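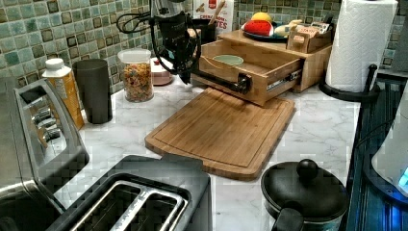

Robot arm in our test kitchen: what happens to the people who did the setting up?

Posted by Sreekumar Gowda
Community help > Work and workplace > Automation

Hello to all. I work in a company that tries out kitchen storage and small kitchen goods before they go to the shops. We have a kitchen like in a normal home, and until March three of us did the opening and closing work, the putting away, and the notes. Then the management brought in a robot arm, which they call Ondo, and it now does trials with drawers and handles.

I am not against it. My wrists are better than before. But my day has changed very much and my job description has not. Before, I opened a drawer, I wrote what I felt, I went to the next one. Now I set out the counter, I start the trial, I stay near, and I put everything back in its place for the next trial. My supervisor says this is "lighter work" and so the grade of the job can go down one step. The paper he gave me says the pay review will be "in line with the new duties".

Also we lost the talking. With three people at one counter you hear what the others think about a handle. Now one person stays with the arm and two are in the office with the recordings.

I would like to know from people who had the same change:

Can they lower the grade if I did not ask for the change?
Did you get training, and was it in paid hours?
How did you keep the part of the job that you liked?

I am in this company six years. Thank you for reading, and sorry if my English is not perfect.

Ysaline Lemaire

Hello Sreekumar. I was in a similar place at Wollico, where we tested cupboards and hinges, so I will tell you how it went with us. It is not legal advice and the rules depend on your country and on your contract.

First, do not sign the paper yet. Ask for the new duties in writing, as a list, and put next to it your own list of what you do in a normal week. When I made my list I had 26 tasks and my manager had written down 3. He was not a bad man, he simply did not see the rest. Nobody had asked him to stand in the kitchen for a day.

Things that people forget to write:

Setting the counter the same way before every trial
Deciding when a trial does not count
Stopping the arm, and knowing when to stop it
Looking at the drawer afterwards for marks or loose parts
Explaining the results to the people who design the product

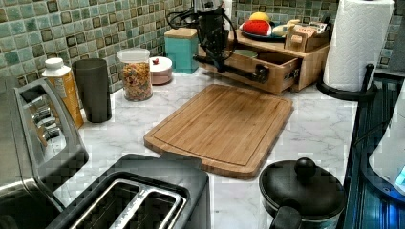
The second one on my list was the one that changed the discussion. If you decide which trials are good, you have a responsibility that you did not have before, and it is difficult for them to call this lighter. In my case the grade stayed the same. It took around 200 days from the first letter to the last one, so please have patience, and keep copies of everything at home.

About training: yes, we had it, but the first course was only for the engineers. We had to ask twice. It was in paid hours in the end, and it was useful mostly for the safety part, how to enter the area and who is allowed to restart.

About the talking, we asked for a short meeting at the counter each morning, with all of us and with the product in our hands. A machine can open a drawer many times, but you still need a person to say "this handle is not pleasant". We also change places every week, so the same person is not always alone with the arm. It helps more than I expected.

Baptiste Fleury

They did the same at Cendard and everybody survived. Learn to program it and you will be fine.

Corentin Pons

I do not agree fully with Baptiste. Not everyone wants to program, and not every company will pay for you to learn. With us at Avcı two colleagues learned it and are happy, and one older colleague moved to the stock room and is less happy, she was the best at finding a bad drawer only by the sound.

One small thing to add to what Ysaline wrote. Look in your contract if the grade is tied to the job title or to the duties. If it is the title, and the title stays, they usually need your agreement. If you have a staff representative, bring the paper to that person before the pay review and not after it.

Sreekumar Gowda

Thank you Ysaline and Corentin. I started the list this morning and I am already on the second page. I have asked for the meeting about the paper to be moved so that our staff representative, Odette Courtois, can come with me. I will write again when I have their answer.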